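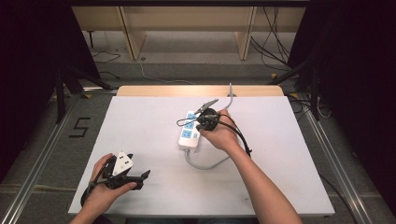 Platz 5 in Teltlow: Steckdosenleiste auf der weißen Platte, in jeder Hand ein Greifer.

Kategorie: Robotik > Praxis > Regeln & Normen

Handgreifer an der Steckdosenleiste: Welche Regeln man braucht und welche nur Papier sind

Wer mit handgeführten Greifern Vorführungen für Roboter aufzeichnet, bekommt früher oder später eine Richtlinie in die Hand gedrückt. Bei uns war es der Lisden-Leitfaden, 59 Seiten, mit Ampelfarben. Ich habe ihn zweimal gelesen und bin beim zweiten Mal nicht freundlicher geworden. Ein guter Teil davon ist aus Texten für Industrieroboter übernommen: Schutzzaun, Zustimmtaster, reduzierte Geschwindigkeit. An einem Tisch, an dem ein Mensch zwei Greifer selbst hält, gibt es keinen Antrieb, dessen Bahn man absichern müsste. Die Gefahren, die es dort tatsächlich gibt, kommen im Leitfaden auf einer halben Seite vor.

Die folgende Anleitung beschreibt, wie wir Aufgaben mit Steckdosenleisten aufbauen und abarbeiten. Sie ersetzt keine Gefährdungsbeurteilung. Wer eine schreiben muss, findet hier aber vielleicht ein paar Punkte, die in der Vorlage fehlen.

1. Spannungsfrei, und zwar nachprüfbar

Metallische Greiferbacken und eine Leiste unter Spannung gehören nicht zusammen. Soweit sind sich alle einig. Uneinig ist man sich darüber, was als spannungsfrei gilt.

Der Schalter an der Leiste zählt nicht. Viele einfache Leisten trennen nur einen Leiter, und welcher das ist, hängt davon ab, wie herum der Stecker steckt. Ein Kontrolllicht zählt auch nicht, das kann kaputt sein. Was zählt: Der Stecker der Leiste ist gezogen, und die Person, die arbeitet, kann sein Ende sehen oder in die Hand nehmen. Verschwindet die Leitung hinter der Tischkante, geht man vor Beginn hin und verfolgt sie bis zum Stecker. Das dauert kürzer als das Ausfüllen des dazugehörigen Formulars.

Noch besser ist eine Übungsleiste, deren Netzstecker abgeschnitten und deren Leitungsende isoliert ist. Die Leiste bekommt eine dauerhafte Kennzeichnung auf der Unterseite und wird nie wieder für etwas anderes benutzt. Marwa Erraji hat dagegen eingewandt, dass die Leitung dann anders aussieht als in einer Wohnung. Stimmt, wenn das Ende im Bild liegt. Dann legt man es eben aus dem Bild.

Muss ein Verbraucher zum Beweis des Einsteckens leuchten, nimmt man Kleinspannung und ein passend umgebautes Muster. Den Umbau macht eine Elektrofachkraft. Wer hier »nur mal kurz« Netzspannung anlegt, soll das bitte ohne meine Unterschrift tun.

2. Den Tisch einrichten

- Die Unterlage liegt plan auf und steht nirgends so weit über, dass sie kippt, wenn man sich aufstützt.
- Die Leiste so legen, dass beide Greifer sie erreichen, ohne dass sich die Unterarme kreuzen.
- Lose Leitung auf der Platte in einem weiten Bogen führen. Keine engen Schlaufen, in die eine Backe einhaken kann.
- Alles runter vom Tisch, was nicht zur Aufgabe gehört. Getränke sowieso.
- Bodenmarkierung und Platznummer mit dem Eintrag im Protokoll vergleichen.

Zum letzten Punkt: Ich hielt die Nummern auf dem Boden für Bürokratie. Dann hatten wir im August 200 Aufnahmen unter der falschen Platznummer liegen, und Hafiz Purba durfte sie von Hand umsortieren. Seitdem klebt die Nummer bei mir mit im Kopf.

Im Leitfaden steht an dieser Stelle außerdem eine vorgeschriebene Tischhöhe. Die ist Unsinn, solange Leute verschieden groß sind. Man stellt den Tisch so ein, dass die Unterarme beim Arbeiten nicht dauerhaft angehoben werden müssen. Geht das nicht, wechselt man öfter ab.

3. Kabel an Hand und Unterarm

Das ist für mich der eigentliche Schwachpunkt dieser Geräte, und gerade dazu schweigt die Richtlinie. Jeder kabelgebundene Greifer zieht seine Leitung durch den Arbeitsraum mit. Hängt sie nach vorn, liegt sie früher oder später über den Buchsen oder vor der Kamera. Hängt sie zu straff nach hinten, arbeitet man gegen den Zug und merkt das erst am Handgelenk.

So gehen wir vor:

Zuerst den Greifer in die Hand nehmen und den Riemen schließen. Dann den Arm bis zum entferntesten Punkt der Aufgabe ausstrecken, bei einer längs liegenden Leiste also bis über ihr hinteres Ende. In dieser Haltung die Leitung am Unterarm fixieren, mit so viel Reserve, dass sich das Handgelenk voll drehen lässt. Danach den Arm zurücknehmen und schauen, wohin die überschüssige Schlaufe fällt. Sie soll neben dem Arm hängen und keine Leitung auf dem Tisch berühren.
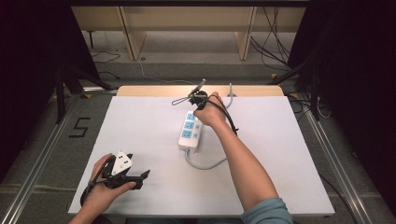

Rechter Greifer mit offenen Backen über dem hinteren Ende der Leiste. Das schwarze Kabel läuft über den Handrücken und neben dem Unterarm herunter.

Mit der linken Hand genauso verfahren, auch wenn sie nur wartet oder gegenhält. Eine wartende Hand sinkt gern ab, und dann schleift der Riemen über die Plattenkante oder das Kabel verfängt sich dort.

Klebeband direkt auf der Haut ist übrigens keine Lösung, auch wenn man es überall sieht. Ein Klettband über dem Ärmel oder eine lose Manschette tut es. Weite Ärmel vorher hochschlagen.

4. Ablauf einer Aufnahme

a) Stecker der Leiste kontrollieren, siehe Punkt 1. Bei jedem Wechsel der Person erneut.
b) Beide Greifer einmal ganz öffnen und ganz schließen. Hakt etwas, wird nicht aufgezeichnet.
c) Ausgangshaltung einnehmen, beide Greifer frei über der Platte.
d) Aufnahme starten, Aufgabe in normalem Tempo ausführen.
e) Greifer öffnen, zurück in die Ausgangshaltung, Aufnahme beenden.
f) Auffälligkeiten sofort eintragen, solange man noch weiß, was war.

Zu d) gibt es bei uns Streit. Der Leitfaden verlangt eine »gleichmäßig langsame Bewegung«. Xuelian Qian hält das für richtig, weil die Daten ruhiger aussehen. Ich halte es für eine Vorschrift, die dem Auge gefällt und deren Nutzen mir noch niemand gezeigt hat. Bis jemand Zahlen vorlegt, arbeitet an meinen Plätzen jeder so schnell, wie er es sicher kann.

Wird eine Backe in eine Buchse gedrückt oder verkantet sie sich, nicht hebeln. Greifer öffnen, senkrecht abheben, Aufnahme verwerfen. Die Leiste danach auf gesprungene Abdeckungen ansehen und im Zweifel aussortieren.

5. Nachkontrolle, mit Vorbehalt

Wir schneiden die Aufnahmen mit Cropper und lassen anschließend Illico darüberlaufen, das verdeckte Marker und abgerissene Spuren meldet. Von den 3520 Aufnahmen der letzten Reihe blieben 52 hängen. Das klingt nach wenig und steht entsprechend stolz im Bericht. Das Programm meldet allerdings nur, was es als Fehler kennt. Ein Kabel, das während der ganzen Aufgabe über der Leiste liegt, kennt es nicht. Eine Hand, die gegen den Kabelzug arbeitet, auch nicht.

Also Stichproben von Hand, und zwar durch jemanden, der an dem Platz nicht selbst gearbeitet hat. Auf folgende Dinge achten:

- Sind die Marker auf den Greifern über die ganze Aufgabe zu sehen?
- Bleiben die Buchsen frei, oder hängt Leitung davor?
- Beginnt und endet die Aufnahme in derselben Haltung?
- Stimmt die Platznummer?

Wie groß die Stichprobe sein muss, weiß ich nicht. Der Leitfaden nennt einen Prozentsatz ohne Begründung, und auf meine Nachfrage kam die Antwort, der habe sich bewährt. Wobei und bei wem, blieb offen.

6. Was ins Protokoll gehört

Platznummer, Kennzeichnung der Leiste, Kürzel der Person, Uhrzeit der letzten Steckerkontrolle, Besonderheiten. Mehr nicht. Das offizielle Formular hat zusätzlich Felder für Luftfeuchte und »subjektive Greifqualität«, die bei uns fast immer leer blieben oder vom Vortag abgeschrieben wurden. Stepan Maksymiv hat sie in unserer Fassung gestrichen. Das Feld für die Steckerkontrolle hat er dafür nach ganz oben gesetzt - im Original stand es auf der Rückseite.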